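# Right gripper slips on the cucumber in my simulated kitchen cell

*Posted by Gustero, 27th July*

Hello all, and thank you in advance for your patience! I'm setting up a two-armed kitchen cell in simulation, and I want the right hand to hold the cucumber on the cutting board while the left hand stays open over the bowl. The approach is lovely and smooth, but as soon as I ask for a lift the cucumber slides away. I've tried 20 N of grip and then 50 N, and if anything the second was worse. 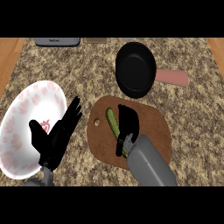 ## Replies

**Prestarik**

Oh, I remember this one well, and it cost me most of May! Before you touch the force again, go and look at your contact shapes. Turn on the collision view and check that the cucumber's shape follows its bumpy skin reasonably closely – mine was one fat box, and the fingers were squeezing its corners. Then:

1. Put the grip back to 20 N.
2. Run the physics at 500 steps a second.
3. Turn the wrist until the fingers close straight across the cucumber. It lies diagonally on your board, so a wrist lined up with the counter will push it along.
4. Close, wait 2 seconds, then lift slowly.

Do save a copy of the old settings first, won't you?

**Zutatetti**

just raise the friction, works for me

**Bhutto**

Friction helps, but please check the board as well. If it isn't fixed to the counter it can creep when the hand comes down, and then your target is off before the fingers even close. I pin mine for testing and free it again later on.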